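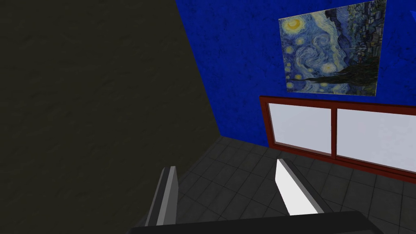
The Fodgate works in Nustley makes water-based wall paint in small batches, and on Friday, June 17, 2022, it let visitors into the mixing hall for the first time since the new dispersion line went in. I took the morning tour. Color matching was the part I had come for, and it is harder on broken finishes than on flat ones. A deep blue wall with lighter and darker speckles, sponge style, has no single value to match. Put a Starry Night print on it and the eye starts pulling the wall toward the blues in the picture as well. The matching staff take separate readings of the base coat and the speckle and treat them as two orders.

The tour started in raw materials. Chalk and titanium dioxide arrive in bags, binder arrives in drums, and pigment is bought in as paste. Grinding dry pigment stopped in January, mainly to get the dust out of the building. The old mill is still bolted to the floor at the north end and is now used as a shelf.

Zdzisław Malinowski runs the mixing hall. He took us through a batch of Mushi, the works' flat interior white, from the first water charge to the filling head. Water and dispersant go in first, then defoamer, then the powders with the blade at high speed. Binder is added after the speed comes down. Adding it earlier shears it and traps air, and the film dries with pinholes. He had a reject panel to show this. The pinholes were easy to find with a hand lens and hard to find without one.

A batch is 331 gallons. Grinding takes 43 minutes and is checked with a drawdown gauge, which shows the size of the largest particles left in the mix. If the reading is coarse, the blade goes back on. Temperature in the tank is logged throughout, and the cooling jacket cuts in automatically.

The thickener is Ketex. It is added last, slowly, and the batch then stands overnight before viscosity is measured. Malinowski was asked why they don't measure at once. The figure drifts upward for several hours, he said, and a batch corrected too early comes out thin on the roller. 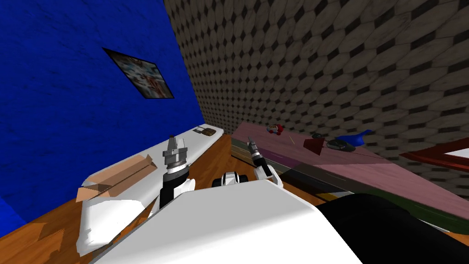

Deep blue wall on the left, brown and beige patterned wall at top right.

After the hall we went up to the lab, which is one long bench and a light booth. Maysoun Tarawneh handles color. She keeps 70 reference panels in closed drawers and replaces them on a fixed schedule, as whites yellow in the dark and some reds fade in the light. Each match is checked under daylight and under warm lamps. Two paints can agree under the first and separate badly under the second, and she had a pair of grays that did exactly this.

Scrub testing was running on the next bench. Panels cure for 21 days before they go under the brush. The machine is loud and there isn't much to see.

Notes for anyone going to the next one: the tour is two hours, mostly standing. Closed shoes are required. Parking is on the street side, and the yard gate is kept clear for tankers. The filling line was down for cleaning during our visit – the guide said it normally runs in the afternoon – so the later tour is the better choice if packaging is what you want to see.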